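Sourdough going flat every April – anyone else?
Baking Corner > Bread and Starters

nokutwood_loaf
Posted Thursday, 7:40 am

Good morning all, and sorry in advance for the length (you know me by now!). My starter has been a happy, bubbly thing all winter, and then as soon as April comes around my loaves spread out like pancakes. Same flour, same pot, same old recipe Mercy Nzioka taught at the Drullbridge evening class, with 3 folds and a long rest overnight on the counter. I've been feeding it once a day with plain white flour and I keep the jar next to the bread box.

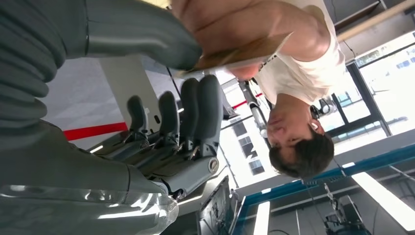
The dough feels lovely when I go to bed, and by morning it's slack and sticky and won't hold a shape at all. I bake it anyway, and my husband eats it anyway, bless him, but I'd love a proper round loaf again. Is it the flour? Is it me?

crumb_and_co
Posted Thursday, 8:15 am

It's the warm nights, I'd bet my good bread knife on it. In January your kitchen is cold and the dough can sit until breakfast. Now it's ready by two in the morning and you're still asleep, so it goes right past its best. Try mixing later in the evening, or use less starter. I drop mine to 20 grams once the heating goes off and it makes a world of difference.

dilek_e
Posted Thursday, 9:02 am

Dilek Ersoy here, hello from Brendthorpe! I'm going to disagree a little with crumb_and_co, only because I went down that road for a whole spring and my bread was still flat. My trouble was the starter itself. One feed a day is fine in the cold, but in warmer weather it gets hungry and sour and then it has no strength left to give. Feed it morning and night for a week before you change anything else.

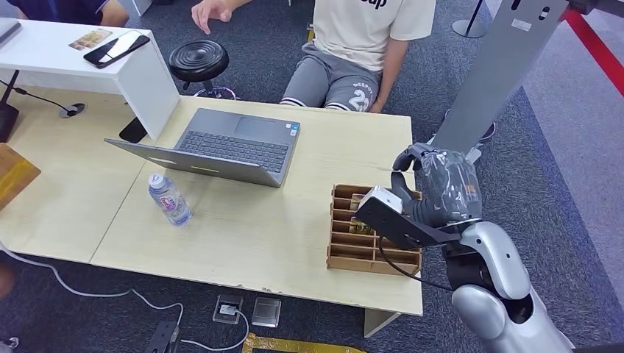 Wooden tray with the narrow slots, on the table

I'd also put a spoonful of rye in with each feed. Mine perked up in a couple of days and I've never gone back.

crumb_and_co
Posted Thursday, 9:30 am

Twice a day is an awful lot of flour to pour down the drain, Dilek! A healthy starter shouldn't need babying like that. But I'll give you the rye, rye is wonderful stuff.

dilek_e
Posted Thursday, 9:48 am

Who's pouring it away? Pancakes, crackers, my mother-in-law's flatbreads – the leftovers are half the fun. And you can keep a very small jar. 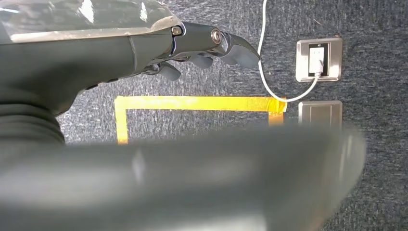

Anyway, feed it first, then play with the timing. If you change both at once you'll never know which one did the trick.

nokutwood_loaf
Posted Thursday, 12:20 pm

Thank you both, you're so kind. I've got a bag of Radulović rye in the cupboard that I bought for something else entirely, so I'll start with Dilek's way tonight and try the smaller amount of starter next week. Does it matter if the rye is the coarse kind?

dilek_e
Posted Thursday, 12:41 pm

Coarse is fine, just add a splash more water.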